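April 26, 2023

Second round on the Vekau sourdough starter, and I am so pleased with this one! The jar from December had gone sluggish and sharp, so last week I split it in two: half stayed on plain white flour, half went onto the coarse rye from Grolter. The rye half is a different animal. It domed up in nearly 3 hours this morning and smelled like ripe apples when I lifted the lid.

Feed today: 13 g old starter, 300 g water, 263 g rye. Yes, wetter than the card says. I had a theory that the stiff mix was hiding the bubbles and I still like it, but I can't separate that from the flour yet. Next time change one thing only (note to self, underlined twice).

White half: slow, a bit of gray liquid on top, stirred back in. Smell closer to nail polish than fruit. Keeping it going anyway as the comparison, same shelf, same lid, same water.

Wrote all this up over lunch with the crumb shots from the last bake open next to the old notes. Comparing them side by side is great fun. The December loaf had one huge tunnel under the crust and then nothing but tight crumb below, classic underproofed, and I remember being proud of it.

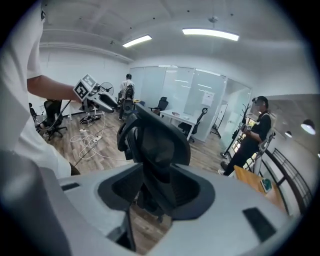

Office, with the black mesh chair.

Bake plan for the Morris tin: 20 percent rye starter, long cold rest overnight, straight into the oven from the fridge. The Morris is narrower than my usual tin, so the dough should come to two fingers below the rim and no higher. Last time it went over the side and I was scraping burnt drips off the oven floor all evening.

Things to check tomorrow:
- does the rye half still dome if I feed it late
- float test on both, even though I don't fully trust it for rye
- thermometer in the Induseo proofing box, top shelf and bottom shelf (I think the top runs warmer)
- how sour the discard is after a night in the fridge

Discard went into crackers with caraway and a lot of salt. Rolled them as thin as I could get them and they came out wonderfully crisp, the best batch so far! Edges went dark before the middle was done, so lower heat and turn the tray halfway. There's a bag in the kitchen drawer, help yourselves, and please write down whether the caraway is too much.

Rye is running low. Order more before the weekend bake.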